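Subject: Re: [shopfloor-list] Thursday open day at Lernthorpe

Tanko Ekwueme wrote:
> Did anyone get over to Lernthorpe on Thursday? I was stuck
> at work until 4. Was the tool bench worth the drive?

Hi Tanko, and hi all,

I did go, and I'm so glad I did, even with the parking (take the back lot by Kröger next time, trust me!). They had the two-armed robot at the pegboard, working on putting tools away, and I stood there so long I missed the Govetti talk completely. A very patient young woman answered every one of my questions, and I had plenty. I took a couple of pictures off their screen for you, close-up camera views of the bench with the screwdriver and the pegboard behind:

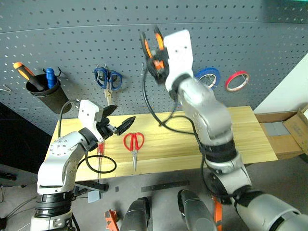
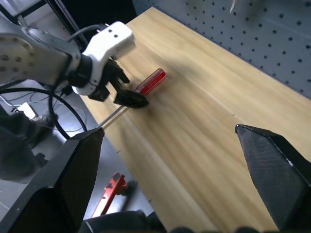

She told me they're up to 600 practice runs on the hand tools and want a lot more before spring. They're doing it all again in November, so let's carpool, I have room for 4.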